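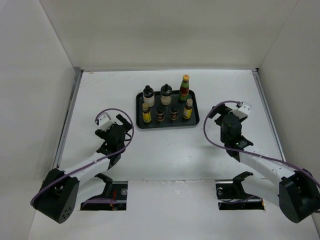 Speaker notes: "Who Looks After the Wall?"
Slot is 58 minutes including questions. Start on time even if the coffee line hasn't moved.

SLIDE 1 (title)
Say hello. Say thank you to the hosts. Don't tell the parking story.

I work on outdoor murals after the party is over. The ribbon gets cut, the mayor goes home, and a few years later somebody phones me to ask why the heron has gone pink.

SLIDE 2 (the heron)
Leave this up longer than feels comfortable. People need a minute to find the heron.

The wall is on Pranlow Street, south side of the old dye works. Full sun from late morning on. The original blue was a cheap one and it left first. The pink underneath was only ever meant as a base coat. Local kids call it the flamingo, and there is now a petition to keep it that way. 88 signatures, last I heard. I have signed worse things.

SLIDE 3 (money)
Ask for hands: who here has commissioned a mural? Keep your hand up if the budget had a line for upkeep. Wait. Put them out of their misery.

The Pranlow Street budget covered paint, scaffold, a launch with a brass band, and a plaque. The plaque is in excellent shape.

SLIDE 4 (Ema)
Ema is the collective that painted the Thambiah underpass. Point out that they wrote a care sheet before they opened a can. One page. It lists every color by maker and code, what the primer was, and which patches they'd be happy to have someone else repaint. The face of the old ferryman is off limits. The water, go ahead.

That last part matters more than the paint codes. Most arguments I get called into come down to whether a repair is a repair or a new painting with somebody else's name under it. Ema answered it up front, in ballpoint.

SLIDE 5 (coatings)
Keep this short, they will glaze over, no pun, do not make the pun.

Clear coats: removable kind comes off with the graffiti and has to be put back on. Permanent kind stays on, along with any graffiti that got under it. Test a corner first. At Prilis they tested the middle.

SLIDE 6 (Prilis, the middle)
Pause for groans.

SLIDE 7 (letting go)
Slow down here. Some walls should be allowed to end. Buildings get sold, brick gets wet, a neighborhood changes its mind. At Prilis the artists agreed to 8 years in writing, and at year 6 people were already asking for more. Have the talk early, while everyone still likes each other.

If someone asks about cutting a piece out and selling it: whose wall, whose picture, who pays for the saw. Then move on, or we'll be here till dinner.

SLIDE 8 (contact)
Care sheet template is on the handout, back side. The front side is the lunch menu, sorry, they were saving paper.

Questions. Repeat each one into the mic. If there are none, go back to the heron.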